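Recording Teleoperated CPU Placement Demos on the Rerkura Cell

This page covers the collection of hand-guided and remote-controlled demonstrations for processor handling. It assumes the arm is homed and the Brerell leader unit is paired. If pairing fails, see the Canpolat driver notes first.

1. Start the leader

Set the leader scale to 0.5 for both translation and rotation. At full scale, hand tremor reaches the fingertips and the policy learns it. Leave the gripper channel unscaled. Switch the wrist stream on before the side cameras, or the timestamps will need to be realigned later.

2. Grasp

Close on two opposite edges of the chip and stop when the motor current levels off. Do not squeeze further. Keep the heat spreader clear of both fingers. Lift straight up and hold still for one second before starting any sideways travel. The hold gives the segmentation script a clean boundary.

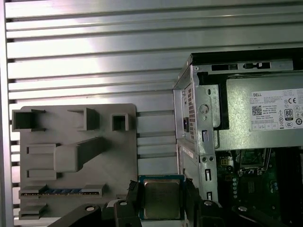

Wirnstead asked whether the one-second hold could be dropped, as their trained policies had started to pause in mid-air after every grasp. Their fix was to trim the hold in post-processing and keep it in the raw log, and that is now the default in the export script.

3. Transfer

Move at a constant height. Rotate the wrist during travel and finish the rotation before descending. Operators who rotate and descend together produce demos that look fine on playback and train badly.
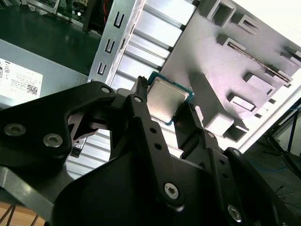 If the chip slips during transfer, abort and mark the episode as failed. Do not regrasp in the same episode. Recovery behavior is recorded separately, under its own task label.

4. Approach

Descend in two stages. The first stage ends with the chip just short of the target feature; the second is a slow move under force limit.
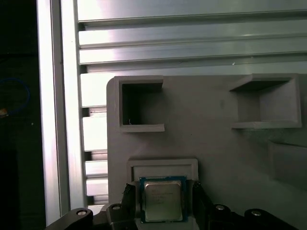 Alignment should be judged from the wrist view alone, as the policy will have no other close view of the target. Use edges that stay visible while the fingers are closed. The lighter rim of the raised slot on the gray plate is a good reference, and so is the edge of the chip's substrate. The text on the heat spreader is too faint to help.

5. Release and retreat

Open the fingers fully, wait for the gripper state to report open, then back off along the approach axis.

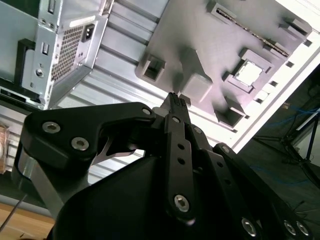
Stop recording only after the arm has returned to its start pose. An early stop leaves the policy with no example of how to finish.

6. Check the set

The March set was planned at 1,000 episodes. The recorder wrote 1,001 because one index was duplicated after a restart. After removing the duplicate, failed episodes and anything with dropped frames, 879 were kept for training. A further 98 were failures with usable video, stored under the label "abort". Run the index check before export, and again after any restart of the recorder.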